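Castum Lidded Storage Crate, 43 litre

Product code: Castum 43
Sold singly or in packs of four
Made by Edari, supplied in the UK and Ireland by Fleltau

The Castum 43 is a stacking crate with an attached lid, made for stockrooms, school stores, workshops and anyone who moves the same goods in and out week after week. It replaces the older Castum crate with the loose lid, which we no longer sell. The lid is in two halves that fold down the long sides when open, so it can't be put down somewhere and lost.

The walls are solid and the base is ribbed underneath. Empty crates nest inside one another with the lids folded back, and a nested stack of 17 takes up less floor than a standard pallet. Full crates stack on their closed lids. We suggest going no higher than five when they are full, and no higher than four on a trolley.

Each crate will carry 26 kg. That is the limit for the crate, and most people will find it too heavy to lift alone. If you are packing paper, tins or tools, fill to half and use a second crate. For clothing, bedding and soft goods you will run out of room long before you reach the weight. 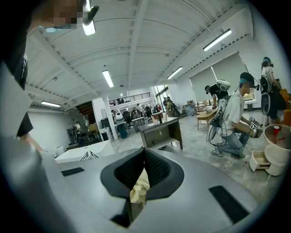
Both short ends have a moulded handle with a rounded lower edge. On the old crate this edge was square and customers told us it dug into the fingers, so it was the first thing changed. There is a label pocket under each handle which takes a card or a printed sheet folded once. Sticky labels can be used on the long sides but they do leave a mark if left on for more than a season.

Colours

Grey and dark blue are kept in stock. Green is made to order in runs of 2,000, and we can sometimes add a smaller quantity to another customer's run - ask before you order, as the wait varies.

Cleaning

Wash by hand with warm water and ordinary washing-up liquid. A pressure washer is fine on a low setting, but keep it off the lid hinges. Dry the crates before nesting them or they will stick together. Don't use solvents.

Spares

Lid halves, hinge pins and label covers are sold separately. The pins are the same as those on the Arabzadeh folding box, so if you already keep spares for that you don't need to buy more. Fitting a new lid half takes a flat screwdriver and a couple of minutes.

Delivery and returns

Orders placed before 2 p.m. leave the warehouse the next working day. Packs come nested and strapped, without a pallet unless you ask for one. Unused crates can be returned within 26 days. Green crates made to order can't be returned unless faulty.

For trade prices or mixed colours, contact Kasun Jayasinghe in the Fleltau sales office. The price list is next updated in September.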